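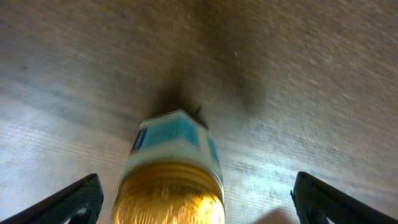 Section 3. Loading the Disley Clear Bin with Toiletries

Before you start

Set the bin on a flat table with the open side up. Wipe the inside with a dry cloth. Peel off any Fodton packing film.

1. Gather the bottles, tubes, and cartons you plan to store.
2. Tighten every lid. Screw lids should be turned until they stop. Flip-tops should click.
3. Put boxed items in first. Lay them flat along the long wall of the bin. 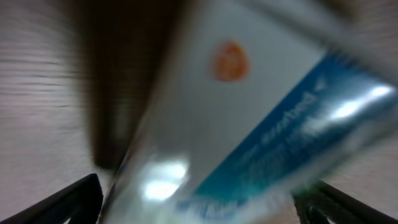
White carton with blue band, a boxed item for step 3.

Note: Leave cartons closed. An open flap will catch on the bottles next to it.

4. Stand the tall bottles at the opposite end, labels facing out.
5. Fill the gaps with short jars. Do not stack glass on glass.
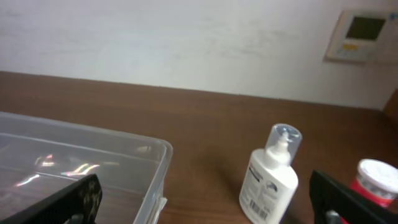

Pump and nozzle bottles need a cover before they go in, or the head may be pressed by the item beside it. Use the cap that came with the bottle. The white lotion bottle has a clear cap of the right kind, with the nozzle fully inside it. If the cap is lost, the Urnon travel cap (sold separately) fits most necks up to 30 mm.

CAUTION: Do not fill any one bin with more than 14 items. Do not store a bottle larger than 800 ml in the upright position. Lay it down and check the lid again.

6. Lift the bin by the rim with both hands and set it back down. 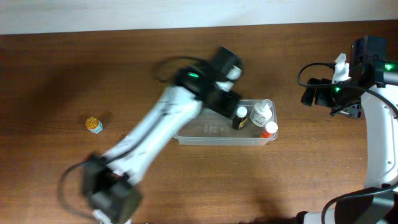 If anything tips during the lift, take out the tallest bottle and move it to a corner. Repeat step 6 until the contents stay put.

7. Fit the Karimi divider if you have one. See Section 4.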